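黑一点，再黑一点
2020年6月17日，星期三

又是凌晨三点多醒的。我没有看钟，看的是天花板，因为到了六月，天花板就是我的钟。它先是灰的，然后变成一种像稀牛奶的颜色，然后窗帘上面那条缝里的光会落在衣柜的门上，这时候我就知道，今天的觉已经睡完了。

我很久没有更新这个博客。上一篇还是写雪的，有读者留言问我是不是放弃中文了。没有放弃。我只是睡得不好，睡得不好的人写外语特别慢，一个句子写到一半，会忘记前面的“虽然”，后面就没有“但是”。今天既然醒得这么早，我就想写一写睡觉和黑暗，还有我和窗帘的战争。“战争”这个词可能太大，但是我想了几个别的词，都太小。

先说一下地方，给新来的读者。我住在Vavby，搬来以前一直住在南边的城市。那里夏天也热，也亮，但是路灯和楼房把天空挡住了，我从来没有想过天是几点亮的。我想过几点起床，几点有地铁，没有想过太阳。到了这里，冬天的下午黑得很早，大家都提前告诉我了，每个人都说：“冬天你要小心，冬天很长，你要买一盏好灯。”我买了灯。冬天过得很好。夏天没有人提醒我，因为这里的人喜欢夏天，他们觉得亮是一件礼物。

我的邻居Ntombi Du Plessis晚上十点还在院子里浇菜。她不需要开灯。她看见我站在窗户后面拉窗帘，就向我挥手，以为我在跟她打招呼。我也挥手。然后我继续拉窗帘，拉得不太好意思，好像在拒绝她的西红柿。

我原来的窗帘是房东留下的，浅黄色，有很小的花。房东说它们“很遮光”。我后来想，他说这句话的时候一定是冬天。这种窗帘在夏天的早上会整个发亮，像一个灯罩，而我睡在灯泡的位置上。光经过黄色的布以后变得更加温暖，更加像早上，我的身体就更加相信应该起床了。

第一年我用了眼罩。我知道很多人用眼罩用得很好，我尊重他们。我的问题是我侧着睡，眼罩会慢慢爬到额头上去，早上我照镜子，像一个准备游泳的人。还有一个问题是耳朵后面的带子。紧了疼，松了没有用。我买过一个丝的，买过一个里面有空间的，眼睛可以在里面睁开。我不明白为什么要在眼罩里睁开眼睛，但是我试了，确实可以睁开，里面很黑，我就那样睁着眼睛躺着，反而更清醒了。

第二个办法是铝箔。厨房里用的那种。网上很多人说把铝箔贴在玻璃上最有效，又便宜。我贴了一个晚上。效果是有的，可是第二天早上Ntombi来敲门，问我是不是身体不舒服，家里有没有事情。从外面看，我的窗户像一个包起来的三明治。我把铝箔取下来，胶带在玻璃上留下了一条一条的印子，擦了很久才擦干净。如果你一定要试，请用水就能洗掉的胶，或者在玻璃上先喷一点水再贴，不要学我。

所以今年春天我决定好好做一次窗帘，自己做，做到黑为止。

我不会缝纫。准确地说，我会缝扣子，我父亲教的，他缝扣子缝得像打绳结，一辈子不会掉，但是也一辈子不好看。从扣子到窗帘，中间有很长的路。我在图书馆的网站上借了一本电子书，讲家里用的布，里面的人都有很大的桌子和很好的剪刀。我有一张吃饭的桌子和一把剪鱼的剪刀。

我先研究布。研究布的时候我才知道，“遮光”在每种语言里都是一个不太诚实的词。英文里有一个词是“让房间变暗”，另一个词是“全黑”，卖家用的时候混在一起。中文的网店里常常写百分之多少，可是那个数字说的是布，没有说窗户。布可以一点光也不透，房间里还是亮的，因为光不需要穿过布，它从上面走，从旁边走，从下面走。光像水，也像我母亲，你关了前门，她从厨房进来了。

这个道理很简单，我却花了很多时间才真正接受。我一直在买更厚的布，在布上花钱，没有去管那些缝。后来我的朋友Gilles Marty跟我视频，他以前在小剧场管灯光，我抱怨完了，他问我：“你的杆子离墙多远？”我说我没有量过。他叫我把手伸进去，我把整个手臂都伸进去了。他没有再说什么，只是在屏幕那边慢慢喝咖啡。

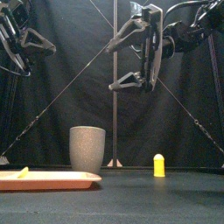
剧场的人对黑暗的要求跟我们不一样。Gilles告诉我，在剧场里，黑布的边一定要互相压住，压得多一点，走路的时候带起来的风才不会把它打开。布要比需要的宽很多，让它有褶子，有褶子的布比拉平的布黑，因为光进了褶子就不容易出来。他还说不要用发亮的料子，哪怕是很黑的。一块发亮的黑布，在黑暗里会变成一块灰布。我一边听一边记笔记，用中文记的，因为我正在练习，结果“褶子”的“褶”字我写了半天，最后写了拼音。

我问他绒布好不好。他说绒布最好，也最重，也最会吸灰，如果养猫就不要想了。我没有猫。可是Ntombi的猫有时候把我的床当成它的，所以我也算有四分之一只猫吧。绒布就不想了。

最后我在Trendwood买的布。那是一家卖木头也卖布的店，我一直以为是卖家具的，从来没有进去过。老板把一卷一卷的布竖着放，像站着的人，要看哪一卷，他就把它抱出来，放在柜台上往外推。我说我要黑的。他说黑的有好几种黑。我以为他在开玩笑，他把它们并排放好，我才看见有一种是偏绿的，有一种是偏红的，还有一种很平，什么也不偏，像没有写字的黑板。我选了没有写字的黑板。摸起来有一点粗，垂下来的时候很老实，不会自己飘。

他问我要多长。我把纸条给他看，我量了三遍窗户，每一遍的数字都不一样，我就写了最大的那个。他点点头说对，买布要照最大的买。剪布的声音很好听，我现在还记得，是一种长长的、很有信心的声音。我自己在家里剪的时候，完全没有那样的声音。

说到这里，我想停下来讲一讲中文里的“黑”，因为做窗帘的那几个星期，我每天都在想这个字，而且我的老读者有一半是跟我一样学中文的人。

教科书第一册就有“黑”。黑色，黑板，黑咖啡。很快又有“天黑了”。我的第一个问题就是这里：为什么是“天黑了”，不是“天暗了”？老师说两个都可以说，可是意思有一点不同。“天暗了”可能是要下雨，“天黑了”就是晚上到了，该回家了。天黑是一件完成的事情。我很喜欢这个“了”。在我的母语里，夜晚是“落下来”的，像一个东西从上面掉下来；在中文里，天自己变了颜色，变完了，加一个“了”，就像盖上了盖子。

在Vavby的六月，我几乎没有机会说这句话。十点我看窗外，想说“天黑了”，不行，天还没有黑。过一会儿再看，可以说“天快黑了”。再过一会儿我已经很困，不想管语法了。

后来学到“黑暗”，书面一点，也可以是不好的意思，社会的黑暗，人心的黑暗。再后来是“漆黑”“乌黑”“黑压压”“黑乎乎”“黑洞洞”。我一直分不清楚后面几个。我现在的理解是这样，如果有错误，请读者在下面改正：“黑压压”是很多人或者很多云，“黑乎乎”是脏了或者看不清楚，“黑洞洞”是一个可以走进去的黑，有深度，比如山洞，比如没有开灯的走廊。那么一间遮光遮得很好的卧室应该是什么？我问过我的语伴，她想了一会儿，说“黑漆漆的”。我觉得“漆黑”听起来硬，“黑漆漆”听起来就软一点，可以睡觉。

但是我最喜欢的是“黑甜”。这个词现在几乎没有人用，我是在一本讲古代生活的书里读到的，宋朝人写过“三杯软饱后，一枕黑甜余”。书的注解说，“软饱”是喝酒，“黑甜”是睡觉，都是那时候的俗语。我读到以后高兴了一整天。又黑又甜！睡觉在别的语言里可以是深的，可以是重的，可以像石头，像木头，像婴儿。说它是黑的、甜的，好像一种可以吃的东西，像芝麻糊，我从来没有见过这么准确的说法。每一个失眠的人都懂：好的睡眠就是黑的，醒来的时候嘴里几乎有一点甜。

所以我给这次做窗帘的计划取了一个名字，叫“黑甜计划”。我还建了一个文件，每天写600个字的中文记录，量了什么，剪了什么，犯了什么错误，学了什么词。这是我写得最长的一次中文日记，大部分内容是抱怨。下面的事情就是从那个文件里整理出来的，我把抱怨删掉了很多。

先是洗布。书上说布一定要先洗，不然做好了以后再洗，会缩。我把布放进洗衣机，它太大了，吸了水以后像一头睡着的牛，机器转不动，发出很可怜的声音，然后停了。我只好把它拿出来，放在浴缸里用脚踩。黑布掉颜色，水变成很深的灰色，我的脚也变成很浅的灰色。Ntombi后来在院子里看见我穿凉鞋的脚，没有问。她是一个很有礼貌的人。

晾布是另外一个问题。它太长，我的晾衣绳太低，中间的部分会碰到草地。我把它搭在围栏上，搭了一整个下午，邻居家的小孩以为是海盗的帆。干了以后上面有很多草，还有一只很小的绿色的虫子，我请它走了。

然后是烫。我不想说烫。我只想说，请在烫黑布以前找一块不要的角先试试温度，因为黑布烫坏了会发亮，发亮的地方永远是亮的。我有一个地方是亮的，形状跟熨斗完全一样。我把它放在最下面，朝墙的那一边。

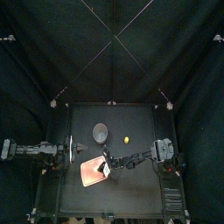 剪布那天我才真正明白，做窗帘要先有一个能放下窗帘的地方。我的餐桌太小，布放上去，两边都掉到地上，而且布有重量，它掉下去的部分会把上面的部分慢慢拉走，我刚画好的线就歪了。最后我在地板上剪，跪着剪，膝盖下面放了一个枕头。要是问我理想的房间，我会指着照片里的那种黑布给你看：上面和左右两边全是它，松松地挂下来，中间是一张深颜色的桌面。把那张桌子换成我的床就好了。Gilles说剧场里也是这样，先围三面，再谈别的。我的卧室只有一面有窗，我却在这一面上失败了三年，想起来有一点丢脸。

缝的部分比我想的慢，但是没有我想的难。Ntombi把她的缝纫机借给我，一台很重的老机器，声音像小火车。她给我示范怎么穿线，示范得非常快，她的手已经不需要她看了。我请她再做一次，慢一点，她试着慢，结果自己忘了下一步，因为她从来没有慢着做过。我非常理解这件事。有人请我慢慢解释我的母语的语法，我也是一样，快的时候都会，慢了就不会了。

黑线缝黑布，看不见自己缝在哪里。这有好处也有坏处。好处是缝歪了别人看不见，坏处是我自己也看不见。书上建议用白色的粉笔画线，我画了，可是粉笔的线在布上走几步就断，布太粗了。后来我用一块用剩的肥皂，干的，边很薄，画得非常好，洗一次就没有了。这个办法是我父亲的，他用来画木头，我忘了很多年，那天晚上洗手的时候看见肥皂，突然想起来。

下面的边我留得很宽，折两次，让它重一点，垂得直。旁边的边我起先也折两次，后来发现太硬，拉窗帘的时候像两块木板碰在一起，又拆了。拆线比缝线花时间。“拆”这个字我以前只在新闻里看到，拆房子，拆迁，现在我对它有了个人的感情。

杆子我也换了。原来的杆子是直的，两头离墙很远，光就从那里进来。我换了一种两头拐弯的，弯过去碰到墙，牌子叫Noiphan，说明书写得很奇怪，图上的人一直在笑，不管在做多危险的动作。两头拐弯这件事，对我来说比布重要得多。布拐过去，贴着墙，旁边的缝就没有了。如果有读者也住在夏天很亮的地方，钱只够做一件事情，我建议先换杆子，布可以以后再说。

上面那条缝我想了最久。窗帘的上面，杆子和天花板中间，总有一条光。白天看它很小，凌晨它就变得非常大，因为整个房间都是黑的，它是唯一的事情。我试过在上面放一条卷起来的毛巾，掉下来了，掉在我脸上，在我刚刚睡着的时候。后来我用剩下的布做了一个短的帘头，用粘扣贴在墙上，盖住杆子。很不好看。从床上看像一条很宽的眉毛。可是光没有了。

下面也有一点光，从窗台上反射出来的，我让窗帘长一点，让它碰到地板，还要多出来一点点。书上说这样叫“浪漫的长度”。我叫它吃灰的长度。每个星期要用吸尘器吸一次。

全部做完的那个晚上，我十点就上床了，外面Ntombi还在浇水，我听见水管的声音，但是看不见一点光。我把手放在眼睛前面，看不见手。我很兴奋，把手拿开又放回来，做了好几次，像一个刚刚发现自己有手的婴儿。因为太兴奋，那天晚上没有睡着。

第二天晚上我睡着了，睡得非常好，早上迟到了。我在家里工作，迟到也就是从床走到椅子晚了，可是我错过了一个会议，同事们都在屏幕里等我。我醒来的时候完全不知道是几点，房间里跟半夜一样。我以前抱怨光叫醒我，从来没有感谢过它叫醒我。所以我又买了一个闹钟，会慢慢变亮的那种，模仿日出。对，我花了很多力气把日出挡在外面，然后买了一个小的放在床头。我的姐姐听了以后笑得把电话掉在地上。

不过我认为这两件事不矛盾。真的日出三点多来，我买的日出七点来。我只是想跟太阳商量一个时间。

然后你们会问，既然窗帘这么好，为什么今天又是三点多醒？我也这样问我自己。原因是我把左边那一块拿下来洗了。Ntombi的猫在上面睡过，睡在多出来的那一点浪漫的长度里，全是毛。现在那块布在围栏上，还没有干，昨天晚上我用房东的小花窗帘代替。睡过黑的房间以后，再睡亮的房间，比从来没有睡过黑的更难受。这一点我没有想到，做之前应该想到的。

躺着的时候我想起Ultmont。那是我外婆住的地方，山里的一个小镇，我小时候每年夏天去。她的房子有木头的百叶窗，外面的那种，很厚，晚上她一扇一扇关上，最后挂上铁钩，那个声音就是“晚安”。房间里黑到我害怕，我要求她留一条缝。她每天晚上都留一条，在我睡着以后再进来关上。我知道她进来关，因为有一次我是假睡的。我没有告诉她我知道。

小时候我怕黑，要一条缝。现在我到处找缝，把它们一条一条堵上。我不知道是什么时候换过来的，应该有一个晚上是最后一次怕黑的晚上，但是我没有记住那个晚上，没有人会记住那样的晚上。

外婆不会说“遮光”，她说的是“把房子关起来”。夏天的中午她也关，太阳最大的时候，全镇的百叶窗都关着，街上像没有人住，每个人都在自己的黑房间里躺着。我当时觉得大人非常无聊，这么好的太阳，躺在黑的地方。现在我每天中午都想那样躺一下。她的床单也是粗的，晒过太阳以后有一种味道，所以那个黑暗里面还是有太阳的。

我在中文里找过那种百叶窗的名字。“百叶窗”现在多半让人想到办公室里面那种一条一条的塑料或者金属的，拉一根绳子就会转。外面的木头的，有人说“木百叶”，有人说“窗板”。我的语伴说她奶奶家的店门前有“门板”，早上一块一块拿下来，晚上一块一块装上去，每块后面写着号码，不能装错。她说她小时候负责喊号码。我听了以后很羡慕，喊号码是比挂铁钩更好的工作。

写到这里已经快六点了，外面完全是白天。鸟叫得像在吵架。院子里的草很湿，我刚才出去摸了布，最下面的边还是湿的，那个折了两次的边，干得最慢。上面已经干了。如果上午有风，下午就可以挂回去。

还有几个问题是上次的读者问的，我一起回答。

有人问黑窗帘白天拉开以后，房间会不会显得很重，很难过。会一点。我把它拉到最旁边，用一条白色的带子绑起来，就好很多。朝房间的那一面也可以加一层浅颜色的布，我没有做，我的耐心在第二块布的时候已经用完了。

有人问遮得这么黑，对房间里的植物好不好。我的植物住在厨房。厨房没有窗帘，它们从三点多开始就很高兴。

有人问我中文写得这么长，有没有人帮我改。没有人改，所以错误都是我的。写完以后我会大声念一遍，念不下去的地方就重写。“褶子”现在我会写了，不用拼音。

最后一个问题是关于粘扣的，问粘在墙上会不会把漆拉下来。会。我撕下来过一次，因为位置贴高了，墙上掉了一小块，形状有点像一片叶子，我还没有告诉房东。请先在看不见的地方试一试，或者买可以拉长了取下来的那种胶条，我第二次用的就是那种，到现在没有掉过。如果墙有一点粗，胶条粘上去以后要用手掌按久一些，再等一天才挂布。布比看起来重。

Ntombi起床了，我听见水管。我去问她猫昨天晚上睡在哪里。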